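# Inscripción de jugadoras en la selección comarcal juvenil

**Club Lakadska (secretaría deportiva)**

Buenos días. Nuestro club participa por primera vez en la liga escolar de voleibol de Zollungate y deseamos proponer jugadoras para el partido de selecciones. El reglamento publicado en agosto indica que cada entidad puede presentar un máximo de 4 candidatas, pero no aclara si deben haber disputado la temporada completa. Una de las nuestras se incorporó en la segunda vuelta, procedente del club Bai, y solo acredita 5 encuentros con nosotros.

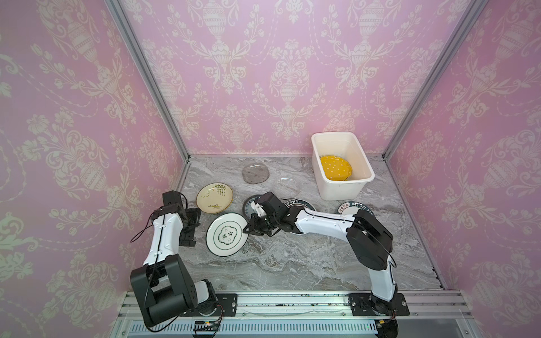 Rogamos asimismo que se nos indique si la propuesta debe firmarla el entrenador o si basta con la firma de la secretaría. Agradecemos de antemano cualquier orientación.

---

**Delegada_Unik**

Estimados compañeros:

El criterio aplicado en ediciones anteriores es el de partidos disputados en la competición, con independencia del club. Si la jugadora dispone de ficha tramitada en Bai y la baja consta en el registro, los encuentros de ambas etapas se suman. El mínimo exigido es de 15 en el conjunto de la temporada. Conviene adjuntar:

- copia de las dos fichas federativas;
- certificado de baja del club de procedencia;
- actas de los partidos jugados, o relación sellada de los mismos.

En cuanto a la firma, el impreso contiene dos casillas y ambas son obligatorias. El curso pasado nos devolvieron una propuesta por faltar la del entrenador. 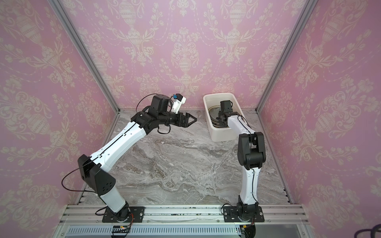 El plazo de presentación finaliza a las dos semanas de la última jornada. Las solicitudes remitidas por correo postal se consideran entregadas en la fecha del matasellos.

---

**mesa_arbitral**

Lo de las fichas es correcto. Miren también el seguro, a nosotros nos lo pidieron aparte.

---

**Coordinación de pabellones**

Con carácter complementario, se informa de que el partido se celebrará en el pabellón de Zollungate, con aforo limitado a 1000 espectadores. Cada club con jugadoras seleccionadas deberá solicitar sus invitaciones por escrito. Las consultas sobre elegibilidad no corresponden a este servicio y deben dirigirse a la secretaría de la liga.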